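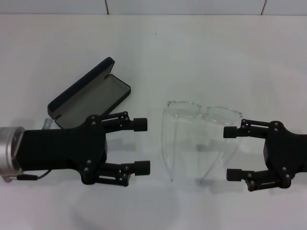
# About Fodisness

We look after glasses. We don't sell many of them, we don't test anybody's eyes, and we have never once told a customer that a bold frame would bring out their cheekbones. If you already own a pair and it has gone crooked, loose, cloudy or missing a screw, you're in the right shop.

Fodisness is a repair bench and a small school, in that order of income and the reverse order of fun. The bench takes in spectacles from opticians, by post and over the counter. The school teaches people to handle, clean, adjust and pack them. You'd be surprised how many people have worn glasses since grade four and still take them off with one hand, like a cowboy with a hat.

## How we started

Janaka Liyanage opened the bench after eleven years of fitting frames in a mall, next to a fountain that ran on a timer. He reckoned half the pairs that came back to him had been damaged within arm's reach of a perfectly good case. He began keeping a tally on the back of an appointment book. The first full page came to 108 pairs: sat on, slept on, stepped on, put through the wash, and one run over by its owner's own mother (she was very nice about it and paid for the hinge).

The name came from a form. Janaka's handwriting was supposed to say something else, the registry read Fodisness, and the correction fee was more than the sign.

## What we believe, such as it is

**Glasses live in the case.** They do not live on the dashboard, the bathroom ledge, the top of your head or the arm of the chesterfield. If the case is open and empty and the glasses are lying beside it, the job is half done, and half done is how most of our customers meet us.

**Lenses up, never lenses down.** Everyone knows this one. Everyone has a scratch in the same spot anyway.

**Clear frames are lovely and a menace.** Set a colourless pair on a white table and you've more or less hidden it from yourself. We have spent entire coffee breaks patting a bench top for a pair that was right there. Our own advice is to buy a dark case, leave it in the same place every night and look for the case.

**Your shirt is not a cloth.** Neither is your scarf, your napkin or the tissue that's been in your coat since February.

## The Case Course

Our best-known class is officially called Handling and Casing, and everybody calls it the Case Course. It runs Thursday evenings and lasts 2 hours, which people find hilarious until the second hour. You'll learn to:

- open a hinged case without launching the contents
- fold the temples, left one first on most frames, and stop when they tell you to
- lay the folded pair in the lining with the cloth where it will do some good
- close the lid gently and check that nothing is poking out
- do the lot again with your glasses off, at night, half asleep

The last item is the one that matters. Students who normally wear a strong prescription are excused from smugness, as they're the ones who can't see the table.

We've put 282 people through it so far. Most were new hires from optical shops and care homes, a fair number were grandparents, and there was one hockey team who came on behalf of their goalie. There is no exam. You get a card for your wallet and a microfibre cloth in a colour we ordered too much of.

## The bench

Repairs go through the Wumbei tray system, so called after the company that made our first trays and then stopped making trays. Each pair gets its own tray and its own slip, and its case travels with it. Please send the case. If it arrives without one we'll lend you a Brillonon, a plain hard shell with a hinge like a bear trap, and we would like it back.

We straighten frames, replace screws and nose pads, re-seat lenses and clean out hinges. We don't do scratched lenses. There's no polish that fixes them, whatever your brother-in-law bought online.

## Visiting

We're up the stairs beside the bakery, second door. The first door is an accountant who is tired of being handed sunglasses. The counter opens at nine and closes when Janaka's eyes get sore, generally by half past four.

Small adjustments are free while you wait. Bring the glasses in their case, or bring them however you've been carrying them and we'll try to keep our faces still.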